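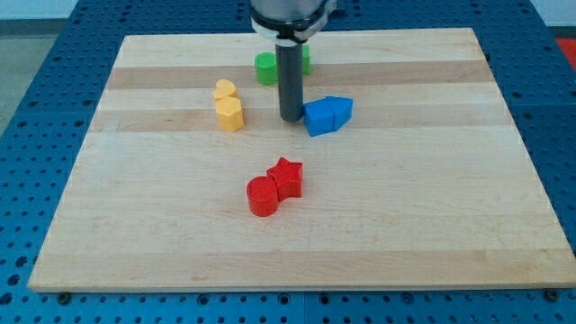

Pak-hei Yuen says the thing people ask most at the open evenings is whether they need to be good at memory games to take part, and the answer is no. We want people who lose their keys as much as people who never do.

## Call for participants: everyday memory study

The Conach memory study is looking for adults to take part in a study of how we remember small daily tasks – taking a pill, calling someone back, moving the car before the street is swept. The study runs until the end of August.

**Who can join**

- You are 32 or older.
- You speak and read English well enough to follow written directions.
- You can get to our rooms in the Haddadin Building, or you have a phone or computer for video calls. The first visit has to be in person.
- You have not had a concussion in the past 12 months.

Glasses and hearing aids are fine. Please bring them.

**What you will do**

There are 3 visits. At the first one we go over the consent form, ask about your sleep and your usual routine, and give you a paper diary. You also do a sorting task with colored blocks and a word list. Between visits you fill in the diary each evening, and on some days you will get a text asking you to do one small thing at a set time, such as sending us a blank message.

The second and third visits are shorter. You can do them by video.

You may stop at any point. You will still be paid for the visits you have finished.

**Payment**

We pay $32 per visit, by check or gift card. Parking in the Erkero lot is free if you give us your plate number ahead of time. Bus fare is paid back with a receipt. We can't cover child care.

**Your information**

Diaries are stored under a number, with no name on them. Texts are deleted when the study closes.

**How to sign up**

Call the study line and ask for extension 526, or fill in a card at the front desk. Leave your name, a phone number and the best time to reach you. Şengül Tokgöz returns calls in the afternoon. Cards need to be in by 17th January – later ones go on the waiting list.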